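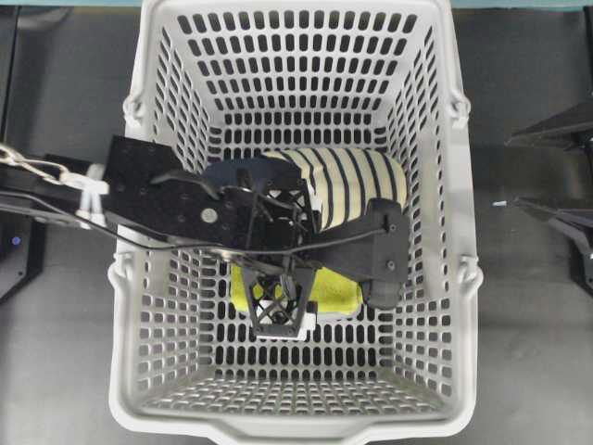
Basket station, gripper over the striped roll.

OPEN DAY WALKROUND, KIRWOOD HALL
Filled in by Maribeth Mangubat, with Jhun Yap on the controls

1. Emergency stop reachable from the visitor side: OK. I hit it myself, twice, and Jhun only sighed once.

2. Basket sits flat on the work surface: OK. I gave it a good shove and it stayed put.

3. Cables clear of moving parts: FIX. There's a black one running right across the gripper housing. I'd like it tied down before the first school group (they will want to pull it, I know I did!).

4. Loose ends on the table: FIX. Little white-and-blue cable end by the basket on the right. Plug it in or put it away, Jhun.

5. Items in the basket soft and safe for kids to handle: OK. The striped roll and the yellow-green thing both passed my squeeze test.

6. Floor tape one big step back from the table: NOT DONE. Rocío Chávez has the tape and is still over at the Turunen booth.

7. Speed set to demo mode: OK. Slow enough that I got a bit bored, so perfect.

8. Headcount sign at the door: FIX. It says 164 and our limit is 104. Lovely Gatchalian is printing a new one.

Second look at 3, 4, 6 and 8 before doors open at 10.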